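Minutes of the Friday bench meeting, Lostport repair and electronics club

September. Started at 7 in the evening in the back workroom, finished a little later than we meant to.

## Welcome and last month's minutes

Everyone was welcomed, and it was lovely to see so many chairs pulled up, including two new members who joined after the open evening and who were handed tea before they had their coats off. The minutes of the last meeting were read and agreed with one small correction: the cable drum was lent to us by Golovero, the hardware shop, and should be back with them by the end of the month. It was not a gift, much as we'd all like it to be, and we owe them a nice thank-you note either way.

## Trays on the sorting table

This took up a good part of the evening, and the discussion was friendly even where people didn't quite agree. The question carried over from last time was whether the yellow plastic trays should be replaced. Several members feel they've had their day, and several others are fond of them and said so at some length. We all went over to have a proper look before anybody voted on anything.

The floor has plenty of wear on it, and the scuffed whitish patch at one end was what started the whole conversation. A couple of members had worried that it might be a crack going through. The feeling after some prodding and holding up to the light was that it's on the surface only, and that the plastic is still sound. The divider was felt to be the best thing about these trays, as it keeps boards waiting to be checked apart from boards already done, provided we all remember which side is which (see below).
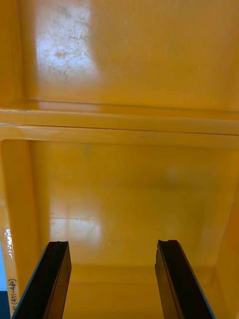
*Yellow tray, looking down over the divider into the deeper part. Scuffed patch at top left.*

It was agreed to keep the yellow trays for another season. They'll get a good wash with warm water and dish soap, and no scouring pads please, as one member pointed out very reasonably that scouring pads may be how we got here. If the patch gets any worse, whoever notices should bring it back to the meeting.

On which side is which: after a fair amount of back and forth, boards waiting to be checked go on the side nearest the door, and checked boards go on the side nearest the window. A strip of masking tape with a word on it will go on the outside wall of each tray. Handwriting to be as large as the tape allows, for the sake of those of us who leave our glasses in the car.

## Steel tray and paper liners

The stainless steel tray got a much easier ride, and everybody likes it. The one complaint was that small boards slide about in it, and that solder crumbs are hard to spot against the metal. Lining it with a sheet of plain white paper was suggested in the spring and has caught on nicely. The paper doesn't need to reach every edge, and members were asked not to trim a fresh sheet to get a perfect fit, as we were throwing away more than we used.

There was a warm little side discussion about the round red boards from the Tanoli kit, the ones with the scalloped notches. They're cheerful things and the beginners enjoy them, but they do get mixed up with other people's projects. From now on they're to be set down on the paper one at a time while they're being looked at, and then go straight back into the yellow tray on the correct side.

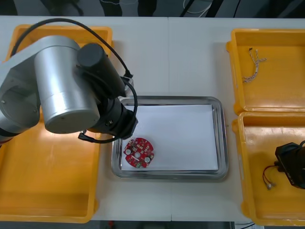
*White table with the yellow tray, the paper-lined steel tray beside it and a round red board on the paper.*

It was also agreed that the yellow tray stays on the left of the steel one. Left-handed members were asked if they minded and very kindly said they'd live with it for now. We'll ask them again at the next meeting and swap things over for a month if they'd like to try it.

## Supplies

We're down to one packet of paper and will need more before the next beginners' evening. Zoretti can let us have a box of up to 900 sheets at the price we paid last year, and it was agreed to go ahead. Storage was raised, and the answer is the shelf under the window once the old catalogs have gone to recycling. Anyone who wants a catalog should take it home this week.

The parts list for the kits now runs to 717 lines, and there was some good-natured groaning about it. It was agreed to leave the list as it is until the winter, then give a whole evening to going through it, with soup.

## Beginners' evening

We have six places and all of them are spoken for, so a waiting list has been started on the clipboard by the kettle. The table is to be wiped down beforehand and fresh paper put in the steel tray.

## Anything else

- The window catch is sticking again. Please lift it gently as you turn it.
- Biscuits were excellent this month and the meeting wished that recorded.
- Someone has left a blue scarf on the coat hooks.
- Please don't park across the bakery's side gate, even for a quick drop-off. They've been very patient with us.

## To do before next time

- Wash the yellow trays and put the tape labels on.
- Order paper from Zoretti.
- Return the cable drum to Golovero, with the thank-you note.
- Clear the catalogs from the shelf under the window.

Next meeting at the same time, in the same room. Bring a mug if you can, as we're short.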